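Battery removal policy, two-arm setup: success rate drops on the white remote
Ticket opened by Kiran Dubey -- project Nonero
Status: open
4 comments

Kiran Dubey
The method section says one arm holds the remote and the other levers the cells out with the screwdriver. On the grey remotes this does what we wrote. On the white one the success rate over 114 trials is well below what we reported in October. Same checkpoint, same gripper speed. The log has 68 failures marked "tip not seated".

Liliana Melis
Which end is the tip going in? In the demonstrations I recorded, it always goes in at the end of the cell, never from the long side. Can you post the wrist views?

Kiran Dubey
Wrist views, one with the cells in and one with the compartment empty:
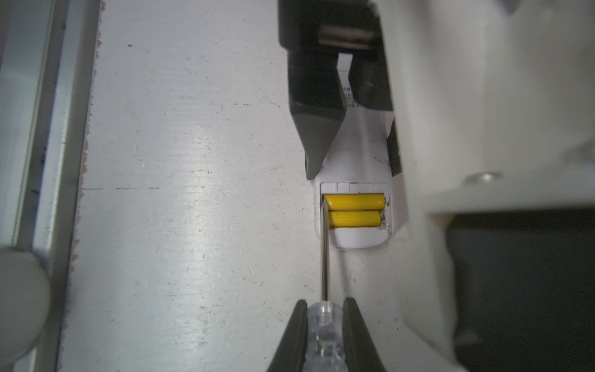
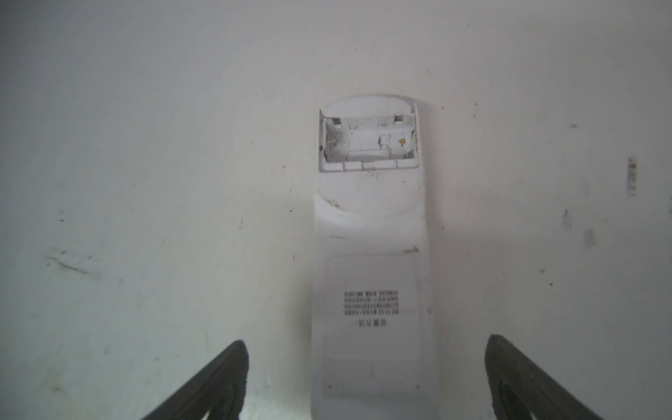

I have also tried lowering the press force. It made no difference to the seating error, so I put it back.

Rosario Valentini
I think it is contrast. The tip position is estimated from the wrist camera alone, and white plastic on a pale surface gives it very little edge to work with. The training set has 566 demonstrations and nearly all of them use a dark remote. Please run it again with a dark mat under the remote before changing anything in the policy.

Liliana Melis
Agreed. Keep the trial count at 110 or more so we can compare. If the mat fixes it, the paper needs a line about background -- I can write that.

Assigned to: Kiran Dubey
2 shares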